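Military communiqués have become a form of publishing, and they should be held to the standards of publishing. When a defense ministry issues a short video and a figure for enemy losses, it is asking the public to accept two separate claims: that the event took place, and that its scale was as stated. Too often the first is offered as proof of the second.

The recent exchange of statements over the Stasden depot illustrates the difficulty. One side announced in May that 91 vehicles had been destroyed in a single night. The other acknowledged a fire and the loss of 15 trucks. Both released footage. Neither released a location, a time, or an unedited recording, and most news outlets printed whichever number arrived first.

It would be unfair to place the whole burden on the armed forces. Commanders have legitimate reasons to withhold details, and an early count made under fire will often be wrong. An honest error, corrected promptly, does little lasting harm. A figure left standing after its authors know it to be false is a different matter, and it weakens every later statement from the same office.
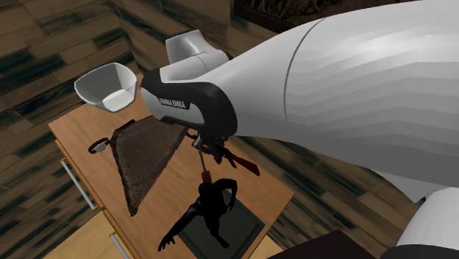 ## What editors can reasonably ask

Yetunde Usman, writing in the Chukwu Review, has proposed that newspapers decline to put any loss figure in a headline until a second source has confirmed it. The proposal is modest and deserves support. Her study of roughly 3000 wartime bulletins found that corrections were rarely given the same prominence as the original claim — and many were never printed at all.

Independent monitoring groups such as Draltent already compare published footage with satellite images and older recordings. Their work is slow and their budgets are small. Editors should wait for it when they can, and should say plainly when they have not waited.

Governments, for their part, should state when a recording was made and whether it has been edited. Where security prevents this, the statement should say so. Readers are able to accept that some facts must be withheld during a war, provided they are told which ones.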